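FONDULBY, Friday, November 2, 2018 -- The Utley Consumer League today questioned Mostberg Hotels' claim that its new banquet package saves couples $2,000.

The league compared 30 quotes. Mostberg's price left out linens, chair rental and a $619 service fee -- all listed on page four of the contract.

"A discount you have to pay extra for is a strange kind of discount," the league said.

Mostberg has not replied to questions sent in September.

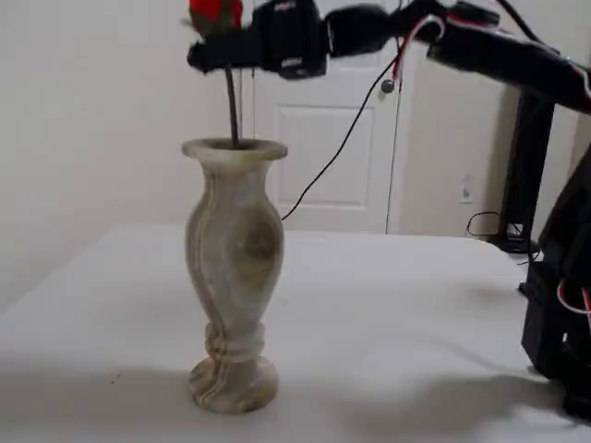
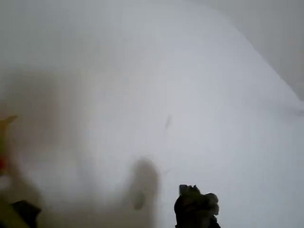

First photo: stone vase with artificial rose on a white tablecloth. Photos: Utley Consumer League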